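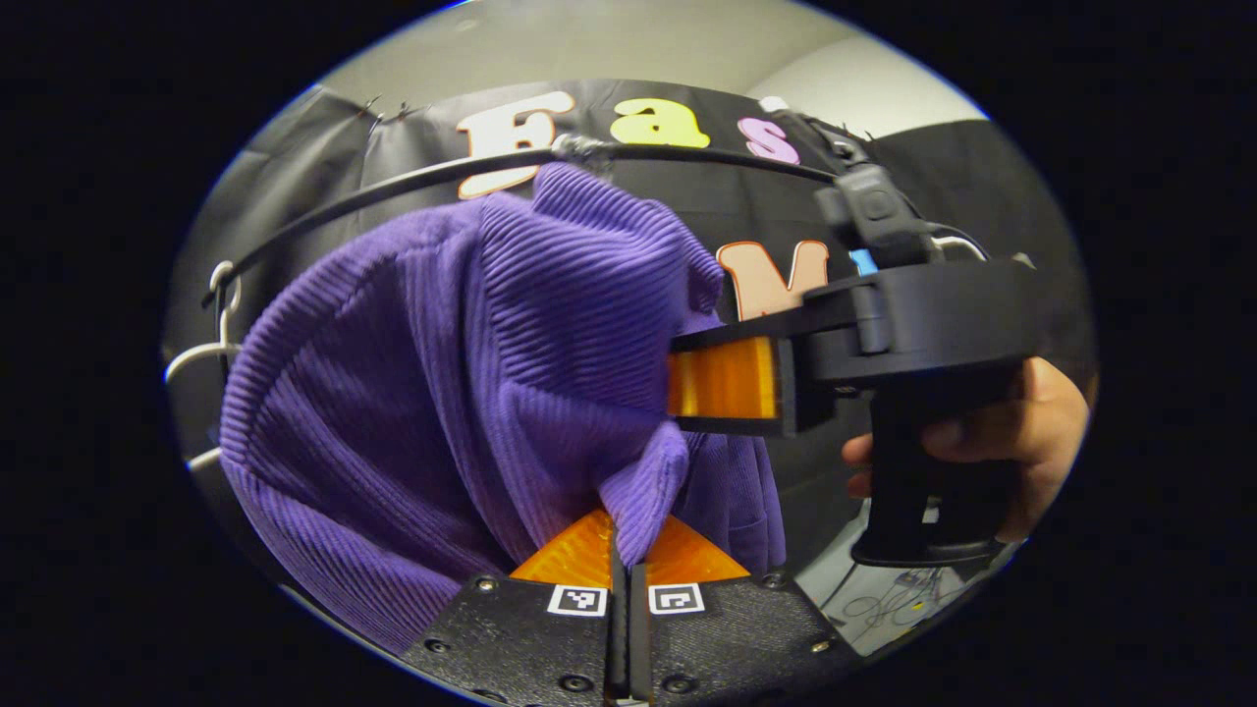 Purple sweater on the rail, both grippers on it

Garment handling project – how do you split up the practice takes?
Started by stakico_lane

stakico_lane wrote:
Posting for our student team. We're doing the clothes handling project this term and we're on the sweater now, the purple ribbed one. One gripper pinches a low fold and the other holds the upper right side. T-shirts went fine. The sweater is slow going. The ribs twist when it bunches up, and then two people looking at the same take can't agree on where the fold starts.

We have 1567 takes saved across all garments and want to train before the end of September. Right now one person runs both grippers for a block of 30 takes and then we swap. Is that how other teams do it, or do you put one person on each gripper?

rcarbone wrote:
One person, both grippers. We tried two people last year and the timing was different in every take. The model learned to wait for a second hand that came in late half the time. Blocks of 30 are too long though. Cut it to 15 and swap.

gearbox_tilly wrote:
Disagree with the first part. Two people is fine if one of them calls it out loud. We did our whole jacket set that way and it trained OK. It also meant four students got time on the tools in one afternoon and not two. This is a class after all.

rcarbone wrote:
A jacket holds its shape. A knit moves when either side pulls, so the second person is always reacting to the first. I'd want to see your success rate on anything stretchy before I told a new team to do it.

gearbox_tilly wrote:
We never did a knit, so fair enough. I still think the point about turns matters.

visidora_fan wrote:
Separate question. Do you have the finger markers showing in every take? We had a batch where the sleeve covered one of them and the tracking lost the finger opening. Had to throw out 7 takes in a row before anyone checked.

stakico_lane wrote:
Both are clear in the one I posted, one on each finger just under the orange pads. I haven't gone through the rest. I'll write a check for it tonight.

mt_hollis wrote:
Your gripper is pretty close to the fabric there. Most of the view is sweater. I would start each take farther back so the model gets the rail and the hangers first, then move in. Ours kept grabbing at the middle of the garment because it had never seen the edges.

stakico_lane wrote:
We do start back by the door side, this is from the middle of a take. But the start position isn't marked, so it drifts. Tape on the floor?

mt_hollis wrote:
Tape works. Mark where the feet go, and do it again for your shortest team member.

bellini_b wrote:
While you're at the floor, tidy those cables by your right side. I'd run them behind the backdrop. We pulled a camera cable loose in the middle of a block and didn't notice until we exported.

rcarbone wrote:
Agree on the cables. Velcro straps, not zip ties, you will be moving them every week.

gearbox_tilly wrote:
What are you using for the pinch? We close fully on every fold and our instructor says we should stop short on thick fabric.

stakico_lane wrote:
We close until it stops slipping when you tug. No number for it. The thick spots are where we get the most bad takes, mostly when two layers go in and we only wanted one.

visidora_fan wrote:
Label those as a separate failure. We lumped double layers in with drops and couldn't tell later which was which. Took a weekend to relabel.

stakico_lane wrote:
OK. Plan for now: one person on both grippers, blocks of 15, tape on the floor, marker check, double layers labeled separately. I'm going to try 4 blocks with two people anyway so we have something to compare.

rcarbone wrote:
Good. Keep those in their own folder and don't mix them into the training set until you've looked at them.

gearbox_tilly wrote:
Post the results either way please. – Rosario, if yours is still up, can you link the jacket write-up from the Trekar build thread? I can't find it in search.

rcarbone wrote:
It's in my profile under files. Second one down.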